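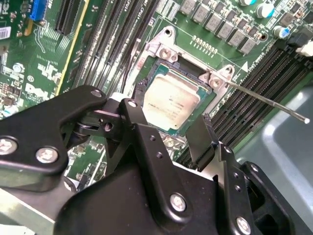 Server Hardware Maintenance
Handout 6: The processor and its socket

Tutor: Nnamdi Idahosa
Lab assistant: Annelore Strobel

Read this before the practical. Bring the handout with you, as the bench sheets refer to it.

1. What is on the board

The processor sits in a socket and is held down by a metal frame. The silver lid on top is the heat spreader. It carries the printed model details and passes heat to the heatsink. Memory slots (DIMM slots) are placed close to the processor to keep the signal paths short. The chokes and capacitors near the socket belong to the voltage regulator, which turns the 12 V supply into the much lower voltage the processor needs.

2. Before you touch anything

Shut the server down, pull both power leads and wait a minute. Clip your wrist strap to the earth point on the bench. Write down the asset number and the processor model on your sheet.

3. Taking the processor out

Remove the heatsink first. If it will not lift, twist it gently – do not pull. Wipe off the old paste with a lint-free cloth and isopropyl alcohol.

Sockets with a lever: press the lever down, move it sideways out of its catch and let it rise slowly. Open the frame. Lift the processor straight up by its edges and put it in the tray.

Do not touch the contacts in the socket. Bent pins are the most common damage in this lab, and a board with bent pins usually has to be replaced.

4. Putting it back

Match the triangle on the corner of the processor with the mark on the socket. Lower it flat and let it drop in under its own weight. Close the frame, then the lever. The lever needs some force, but the processor should not move. Apply fresh paste and tighten the heatsink screws in a cross pattern, a few turns each.

5. For next time

Read pages 21 to 26 of the course reader. Bench sheets go to Annelore by the first Friday in May. Late sheets are marked, but without comments.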